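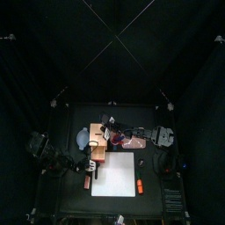

The two-arm teaching cell at Ciranbridge, with a wooden drawer box, whiteboard and marker set out on the table.

Home | About us | News | Projects | Contact

Press release
July

Ciranbridge opens teaching cell for two-arm robots

Ciranbridge has opened a new cell at its Galtside site in which people with no programming experience can show a pair of robot arms how to carry out everyday tabletop tasks. The cell forms part of the Siliņa project, a programme of work on teaching by demonstration which will run for 42 months.

Operators in the cell teach in one of two ways. In the first, the operator takes hold of an arm and guides it through the movement by hand. In the second, the operator works both arms by remote control from a desk outside the enclosure. The movements of the arms and the views from the cameras are recorded together, and the recordings are used to train the software that will later attempt the same task without help.

The cell is lined with black fabric to keep daylight and movement in the room from affecting the recordings. The arms stand on either side of a dark tabletop and are fitted with different grippers, one black and one white. Household and office items are placed between them, among them a wooden box with a drawer, a whiteboard and a marker.

The first stage of the project covers 11 tasks, including opening and closing a drawer, wiping a board and moving small items from one place to another. Each is to be demonstrated by nine operators, who receive one morning of instruction before they begin. Items are moved between recordings so that the software does not come to depend on a fixed layout.

Remote control is provided through Fenex, the control software developed at Ciranbridge. The current version allows an operator to pause a demonstration, return the arms to an earlier position and continue from that point. Recordings which contain a mistake are kept and marked as such.

Ciranbridge will make the cell available to outside groups for up to 10 hours a week once the first stage is complete. Applications should be sent to the Galtside site office, which can also supply the terms of use.

Notes to editors

Ciranbridge carries out research and training in automation. Visits to the Galtside site may be arranged through the press office.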